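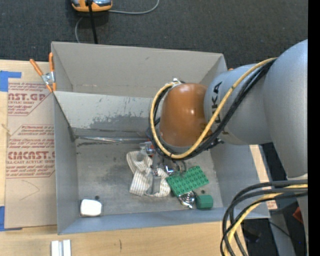 Stop selling us the pick rate

Opinion

Every bin picking package I get pitched now comes with one big number on the front page. Picks per hour. Trodeo puts theirs at 703 and prints it larger than the company name. Fine. It's a good number. I have no reason to think they made it up.

But 703 of what? Same part, over and over, in a clean bin, lit like a dentist's office. You have to go to page nine of the Trodeo brochure to find that out, and even there it's in the gray type under a chart.

I look after automation for a returns and refurb operation. What comes down our line is whatever people sent back. Fabric things tangled up with metal things. Flat plastic plates that lean on something and won't lie down. Little blocks that end up hard against the wall of the bin, where a finger can't get in beside them. Shiny stuff the depth camera hates. A bin like that is the job. Not the hard version of the job, the regular Tuesday-anyday version.

So when a vendor shows me gears, I've learned nothing.

We had three packages under review since February. Trodeo, Jirkier, and the Balter kit, which is really a gripper plus software you bolt to an arm you already own. I asked all three for the same thing: log every attempt on mixed goods, including the misses, and hand me the file. Not a video. The file.

Jirkier did it without fuss. 2,553 attempts, 1,874 of them ended with one item in the right place. You can do that division yourself and it isn't pretty, and their sales guy clearly hated sending it. I thought more of them afterward, not less. Because now I can read down the list and see where it goes wrong. Cloth, mostly. The fingers close on a fold, lift, and the thing drags its neighbor along. Or the grip is on one layer and the rest hangs off over the lip of the bin. Second worst was anything tight in a corner. Those are problems I can plan around – pull textiles upstream, change the bin, put a person at the end for the leftovers.

Trodeo sent a video. Nice music.

Balter sent a file with 2,000 attempts, exactly 2,000, and no column for double picks. When I asked they said doubles were counted as successes becuase "the item left the bin." Well so did its friend. In my building that's a wrong item in a wrong box and a phone call later.

Now, the money side. All three quote you the cell and the license and then go vague. What I'd like to see up front:

What happens when the arm's own cable run gets in the way. Hoses and cables looped along the wrist are normal, everybody has them, but they eat reach down inside a deep bin and I've seen exactly one quote (Jirkier's again) that gave usable reach with the dress pack on.

Who pays for fingertips. Fingertips wear. The Balter ones are a proprietary shape and you can't get them anywhere else.

Whether the bin counts. Trodeo's numbers assume their bin. Ours are old, scuffed, stained, we own a great many of them and we are not buying new ones so the camera has a nicer background.

How long to add an item it's never seen. "Zero" is the answer on every website. Ask for it in the contract and watch it turn into a service day.

The push back I get is that a mixed goods number isn't comparable, everybody's mix is different, so what would it even mean. True enough. Then let the buyer bring the mix. Ondieki, the integrator we use, has started doing this – you ship a crate of your own junk, they dump it in, run it for a day unattended, and send back the log with whatever's left in the bin. They charge for the day. Worth it. I'd pay double before I'd sit through another demo with gears.

Some of this is on us, the buyers. We put picks per hour in the spreadsheet because it fits in a cell and the boss can rank it. I've done it. The first RFQ I wrote had it as the top line and nothing at all about what was supposed to be in the bin. Vendors answer the question they get asked.

We haven't signed yet. Leaning Jirkier, with the fabric sorted out by hand before it gets there. Trodeo is still invited to ship us a log, I've asked twice, and the crate is packed and ready to go if they want it.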